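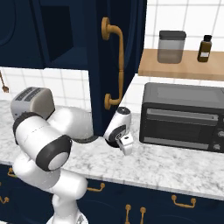

By Kaczorowski

Well, we've done it! From March, Pelow is moving into the old seed merchant's on the harbour road in Clernness, and I couldn't be more pleased. We've been selling cupboard paint out of a unit behind the bus depot for five years, and anyone who has tried to park there will know why I wanted out.

The new shop is all about Allilum, our hard-wearing paint for kitchen doors and drawers. It comes in 70 colours, and the dark blues are still what people ask me for most (I blame myself, I go on about them enough).
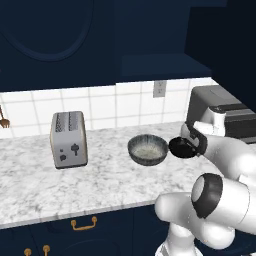

Navy cupboards with white square tiles and a marble worktop.

We'll have a proper mixing bench, big painted boards you can take home overnight, and a back room for evening classes on sanding, priming and getting a brush finish you can live with. Bring an old door if you've got one – I'd much sooner you made your mistakes on that!

We're also giving away 2000 sample pots in the first month, one per household, while they last. Just come in and tell us which colour you're stuck on.
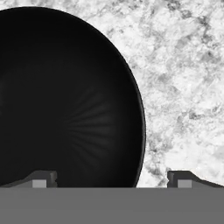 Black beside white-and-grey marbling.

Doors open at 9am, and the kettle will be on. Press are welcome from 8am, and I'm happy to talk paint for as long as you can stand it. Ring the shop or drop us a line for colour cards.

Recent news
Allilum primer now in larger tins
Spring class dates for Clernness
Which brush for which door?
Pelow winter opening hours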